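Rarell 2 review: a bimanual planner I've come to like, grumbles included

I've been putting off writing this one up, partly because I wanted to live with Rarell 2 through a whole run of garment work before saying anything, and partly because I was rather fond of the old version and didn't want to be unfair to the new one. We run it on two small arms facing each other, with a clothes rack behind them, and we ask it to pick up cloth, spread it and get it onto a hanger. Cloth is a miserable thing to plan for (it has no respect for your collision model), so if a planner is going to fall over, it will fall over with us.

Installation was easier than I'd feared. Tetsuya Noguchi had it talking to our Clilico motor drivers before lunch, and the only real snag was the joint limits file, which still wants radians in one section and degrees in another. I complained about that in May and I'm complaining again now!
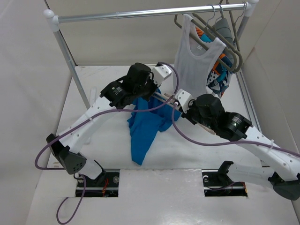

What I love most is the shared workspace mode. In the old release each arm was planned separately and then checked against the other, so when the fingers had to come close together you'd get a lot of polite dithering, one arm backing off, then the other. Version 2 plans both at once, and you can set a smaller clearance just for the fingertips while keeping the wrists and elbows well apart. We ran 100 pick-and-spread attempts with the same settings and 797 milliseconds was the median planning time, which I'm very happy with on our elderly desktop.

The perception side is a mixed bag. The bundled cloth segmenter is lovely on a solid, bright color against a pale floor. Give it white fabric in a white enclosure and it gets vague about where the hem is, and prints make it want to split one garment into several. Hatsue Sekiguchi retrained it on some 2,455 of our own labeled pictures and that helped a good deal – the retraining script is short and well commented, bless whoever wrote it.

Cables are still left to you. There's a box for adding a "keep slack" region around each link, but it's a fixed shape and doesn't move with the loop, so I ended up making mine far too generous and losing reach near the rack.

The replay viewer deserves a kind word too. You can scrub both arms together and see which constraint was active at any moment. Ishbel Buchanan, who mostly uses Hattori and had no intention of switching, has started borrowing my login for it.

Four stars from me, and I'd go higher if they'd fix that joint limits file.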